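Trallach Shares First Results From Its Household Chores Project

PRINVILLE, 6 April 2020

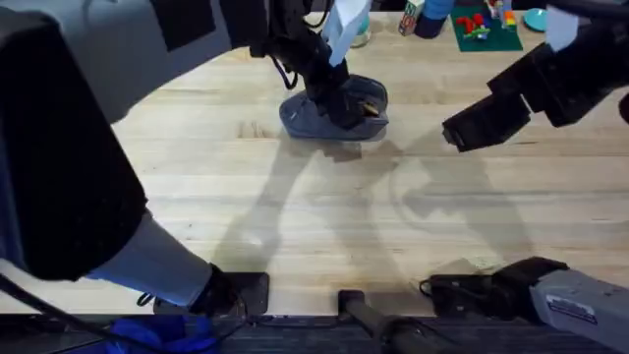

Anyone who has ever tidied a hallway at the end of a long day knows how little thought it takes, and that is just what makes it such a hard job to hand to a machine. Trallach, the Prinville robotics workshop, today published the first results from its household chores project, and we are happy to say the news is good, if a bit humbling!

Over the winter, two-armed robots at our Prinville workshop made 3,080 tries at 8 everyday chores, among them picking up footwear, folding hand towels and putting toys back in a box. They finished 2,033 of those tries with no help from a person. Hard, solid things went well. Soft things (slippers above all, which bend and sag and never sit quite the same way twice) gave us far more trouble, and towels were harder still.

"People ask me all the time whether they can have one for their kitchen, and I have to tell them not yet," said Elango Pinto, who leads the project. "A slipper is a wonderful teacher. You squeeze the heel and the toe goes somewhere else, and my own kids would have had the whole pair put away by then."

The work was carried out with Namboodiri, which wrote the planning software, and Drevholm, a maker of shop fittings that would like to see the same skills used for restocking shelves and sorting returned shoes. Drevholm expects to begin a small trial in its own stockroom in November, with staff working close by and free to step in whenever they like.

The full results, including the tries that went wrong, can be had free of charge by writing to the Trallach press office in Prinville. Visits for reporters can be arranged through the same office, and we would be delighted to put the coffee on.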